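Blue parts won't stay put on white board
Planovcombe Help > Tables and Workbenches
Asked by Refilwe Rampersad, 2021-01-05

I have a flat white board with square plates and outlined shapes on it, and a set of small blue parts that go on top. One is a round gear with a little peg. The board slides on my table when I push a part down, and then the others shift too. Is there a mat I should buy, or do I glue it? I don't want to ruin the board.

Tshepo Modise
Don't glue it. Get a roll of rubber shelf liner and cut a piece 2 inches smaller than the board on each side. I paid 70 rand for mine and there is plenty left. Wipe the table first - dust is what makes liner slip. Do the small blocks before the gear, and press straight down with your fingertips. If you push at an angle the board will move whatever you put under it.

Lwazi Engelbrecht
tape

Lesego Radebe
Liner works, but check your table too. A glossy top is bad for this. I went to a dark matte one and I can find the small parts faster against it. I also keep the board in the middle of the table with the long way running away from me, so both hands can get at it.

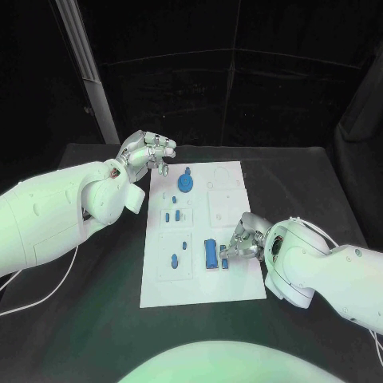 White board on a dark gray top, one hand down by a small blue block

If you do use tape, pick painter's tape and take it off the same day. I left some on for 18 days and had to scrape the corners.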